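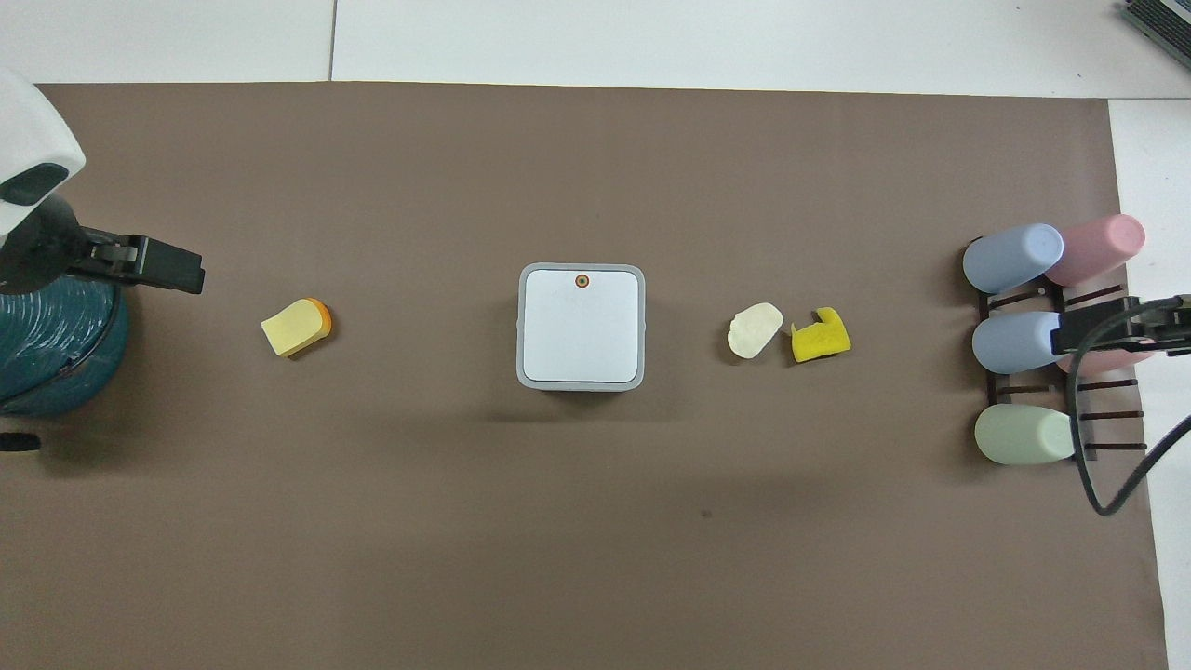
Brown paper on the bench – the cheapest tip on this page

Posted in: Workshop & Craft Table

White tabletops mark if you look at them sideways. Glue, pen, coffee rings, that grey rub you get from metal rulers. We went through two vinyl cloths before going back to plain brown paper and I wouldn't swap now.

What to get
Heavy kraft, 100 gsm or better. The thin stuff for wrapping parcels tears the first time you drag a box over it. Ours is a Prendard roll, 91 cm wide, and I cut it 140 long so it covers nearly the whole table with a strip of white left over for the laptop. Any brand will do if it's heavy enough. Greltilico do a pre-cut mat, dearer, comes folded, and the creases never really come out.

Getting it flat
Roll it backwards the night before. Rubber band at each end, not too tight. If it still curls, a barely warm iron on the dull side. NO steam.
Masking tape at the corners only, 4 short bits. Fold one end of each piece under so you've got a tab to pull. Leave it on for months over summer and the glue goes hard, so swap it now and then.

Joins in the table
If your table is two panels pushed together, crumbs and glitter go straight down the gap. Run the paper over as much of the join as you can. For the bit that's left showing, an old bank card wrapped in a damp cloth gets down there. Toothpick for the corners.

Sponge offcuts
Don't bin them. Cut up old sponges with a bread knife (scissors squash the edge and you get a wonky line). Good for:
– dabbing paint or stain on small bits
– wiping up glue before it skins over
– packing round something breakable in a drawer
– getting dust off a keyboard, just barely damp, laptop off first
Keep the foam scraps seperate from the kitchen ones. A jar on the shelf, lid off so they dry out. Anything that smells goes.

Small stuff on the table
Light coloured bits show up really well on brown, a lot better than on white. Spread them out while you sort, leave a gap between, then tidy into tubs by colour or size. I had everything in one ice cream tub for years, hopeless.

Laptop
Top corner, off the paper, away from water. Paint water goes on the other side of the table, always. Learnt that in April.

When to change it
When it's soft or greasy. Flip it first, you get a second go. Clean paper can go in the recycling, gluey paper in the bin. Panetti's on the highway sell roll ends out of a bin by the door, and Prins sometimes has them too but ring first becuase they run out.

Next page: getting texta off laminate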